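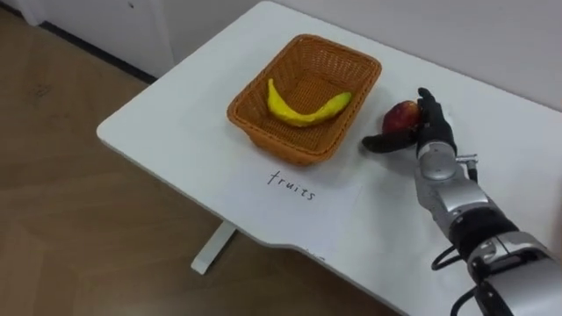 The Selard hiking route opens each year in May, and by then the woman who runs its booking office has already spent most of the winter on the phone. She works for Plustudent, a small agency that sells walking trips to students and recent graduates.

"People think we just hand out maps," she says. "Mostly I call guesthouses and ask if they still have bunk beds."

The route starts in Lorkitz, where the train line ends, and climbs to a pass at 1428 meters. Walkers take five days. Luggage goes ahead by van, though she tells groups to carry a rain jacket and lunch.

"The second day is the hard one. You gain 770 meters before you see anywhere to buy coffee. I put that in the first email, in bold, and I still get complaints."
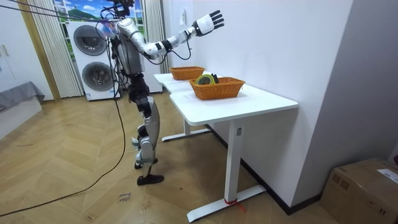
Groups are capped at 32, and she would like to bring that down. The guesthouse in Sokol has one dining room, so larger groups eat in two sittings and the second one gets the cold soup. Beds there have to be confirmed by the end of January. Her own planning happens at a desk, a plain white one like the one shown here, with the room lists spread across it. "I tried doing it all on a screen. I booked two groups into the same attic."

Last season 687 walkers finished the route. She expects a few more this year, mainly in September, when the trails are quieter and the vans are easier to get. 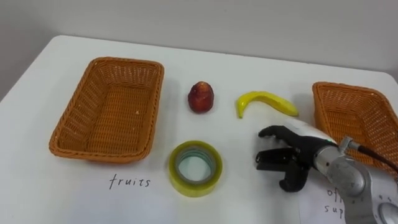
"September is when I'd go," she says. "The lake at Sokol is still warm enough to swim in, if you're quick about it."

She has no plans to add a second route. A bus company asked her about a one-day version, and she turned it down.

"You'd see the parking lot and the pass. The good part is the afternoon after that, going down through the orchards."

Bookings for the summer close in April. Late requests go on a waiting list, which she checks every morning before eight.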